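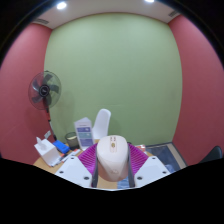

I went to the Piltetti open day on Mon 14 July mostly to hear Refilwe Buthelezi talk about the tracking software, and partly because I'd written something unkind about it in May and had been told, fairly politely, to come and look for myself.

The room is small, with deep red walls at the sides and pale green at the back. Plain walls are a problem for anything that works out where a gripper is by matching features from one picture to the next, and I asked about that first. Buthelezi said the tabletop does most of the work. Pens, a tissue box, a brochure stand, all good corners and edges. Fine, but the fisheye view takes in a lot of wall and ceiling too, and the two round lights up there are the brightest things in it. Her answer was that the lights get masked. By hand, I found out later.

The software is called Hilta. It takes the wrist video, recovers a path for the hand-held gripper, and throws out any recording where the path jumps. They had 2710 recordings going in and 2278 coming out the other end. I wanted to know what was in the ones that got dropped. If it's mainly fast turns, then whatever is trained on the rest will never have seen a fast turn, and a slide with a green tick on it won't fix that. Romana Kopecký, who wrote the filter, agreed it was a fair worry and said they hadn't sorted the rejects by cause. I liked her for saying so. I'd have liked a chart better.

The pedestal fan came up as well. Moving blades behind a cage are an awkward thing to have in view, and Hilta is meant to ignore whatever doesn't move with the rest of the room. We were shown a plot. It had no units on the vertical axis.

After that came the planner, from Hastance, which replays a path on an arm in simulation and flags any pose the arm can't reach. This was the best part of the visit. The error messages are in ordinary English and name the joint. Van der Merwe, the arm supplier, apparently wants the same checks run before anyone collects data, and I'd back that.

I asked for the rejected recordings. Kopecký has promised me a listing, with timestamps.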